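Ticket: Simulation workstation purchase, second line item on hold
Project: Sitano
Queue: Plornisley equipment planning
Raised by: Chiyo Ueda
Status: waiting on quote

09:10 — Purchase request for two workstations returned by finance. The form lists the graphics card and the physics licence as one item. They need separate lines, as the licence renews each year and the card does not.

09:40 — Split the lines. Card comes to 1,783 per machine. Licence is priced per seat and the Khumalo quote does not say how many seats are included. Asked them to confirm.

11:25 — Reran the tabletop job on the old machine to get a figure for the sizing note. Batch of 100 episodes. Memory fills when the close-up view is rendered with shadows on. With shadows off the batch completes, but the vision team wants shadows on. Do not size from the shadows-off run.

13:05 — Checked whether a smaller object set would let us keep the old card. Removed the plants and the large trophy cup. Memory use dropped but not by enough. Object set restored.

14:30 — Khumalo replied. Seats are not included. Atlow has been asked for a like-for-like price. Purchase of the gripper hardware moves to June, after the simulation results are in. No change to the arm budget.

14:50 — Renders attached, tabletop first, then the close view of the gripper finger.
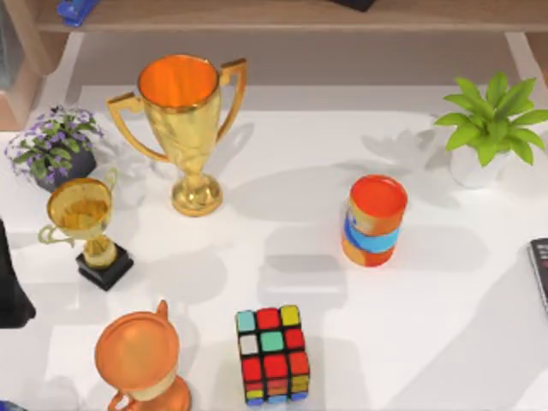
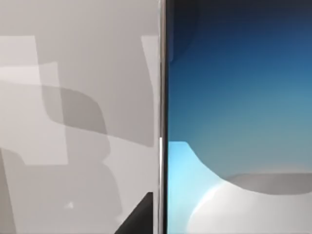 Can we order the workstations now and add the licence seats later?

Order them together. The discount applies only to a single order, and the machines can't run the job without at least one seat each.

Ticket stays open until the Atlow price is in.

Comments (3)

tmo — Does the card price include fitting? Ours didn't last time and it came out of the spares budget.

C. Ueda — Fitting is included. Delivery is not. I have added a line for it.

rackroom2 — Please check the power supply rating before this goes back to finance. The old cases won't take the longer card either.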